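Subject: Re: [fludent-users] Segment boundaries after the October filter change 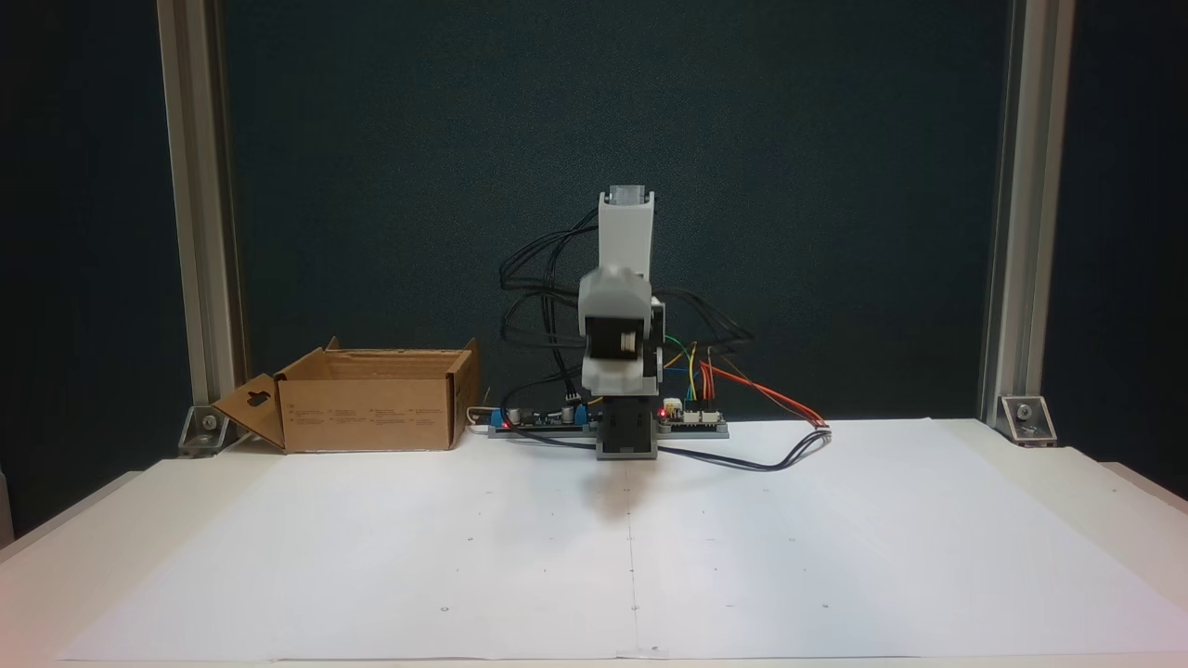
Wenceslao Contreras wrote:

> We moved our Spanish user manuals over to the new sentence splitter
> last night and the match rate against our old memory dropped a lot.
> Before the change a typical manual came back with most segments as
> exact matches. Now whole sections are marked as new text, and I can
> see with my own eyes that the source has not changed. The memory holds
> 1,644 units for this product line.
>
> Two questions. Is the memory damaged? And is there a way to get the
> old behavior back without rolling back the whole filter package?
>
> I have attached the export and the filter settings.
>
> Wenceslao

Wenceslao,

The memory is fine. I loaded your export and every unit parses. The problem is on the splitting side, and it affects anyone who carried a custom rule file over from the earlier filter package.

Under the old package, a colon followed by a line break inside a paragraph did not end a segment. Under the new one it does. Your manuals use that pattern in nearly every procedure: a lead-in phrase, a colon, a soft return, then the instruction. The old splitter kept the lead-in and the instruction together as one segment. The new splitter produces two, and neither half scores high enough against the stored unit to be offered as a match. With your threshold set where it is, the editor shows nothing at all, so it looks like the units have gone missing.

There is a second effect that is easier to overlook. Your abbreviation list is read in a different order now. The built-in list loads first, then the project list, and an entry in the project list only takes effect if it ends in a period. Of the 42 entries in yours, 19 have no period ("aprox", "máx", "pág" and so on). The old parser added the period for you. The new one takes each entry as written, so "máx. 15 minutos" gets split after "máx." and you end up with a segment containing only a number and a unit.

To fix both:

1. Open the project rule file and find the break rules section. Add an exception for colon plus soft return and place it above the general line break rule. Order matters, the first rule that matches wins.

2. Add the missing periods to the abbreviation list. Save it as UTF-8 without a byte order mark. With the mark present, the first entry is silently dropped.

3. Re-import the source files. Reopening them isn't enough. The segmentation is stored in the working file at import and is not recalculated.

4. Run the analysis again and compare it with the one from before the upgrade.

I would not roll back the package. The old one mishandles nested inline tags, and Maricruz Arellano reported last month that it can write a closing tag ahead of its opening tag on export. That is a worse failure than a low match rate, and you won't find it until the layout program rejects the file.

If anyone translated files between the upgrade and the fix, those units are now in the memory in split form. They do no harm but they will compete with the older ones. You can filter on creation time and either delete them or move them to a secondary memory with a penalty. I prefer the second option — the translations themselves are still good and the concordance search will find them.

Jacinto Ocampo asked off list whether the same thing applies to files coming through the Bellent connector. Partly. The connector does its own paragraph extraction and turns soft returns into spaces before our splitter sees them, so the colon rule never fires. The abbreviation issue applies in full.

One item I have not resolved. In your third manual there are segments that end after an ordinal such as "1.ª" even with the corrected list. I think the superscript is being treated as a separate run and the period is evaluated before the runs are joined. If you can send me that one file in its original format, and not the exported version, I will look at it. Please also say which version of the editor it was last saved in.

Sebastian Văduva

--
fludent-users mailing list
To unsubscribe, send a message with "unsubscribe" in the subject line to the list address.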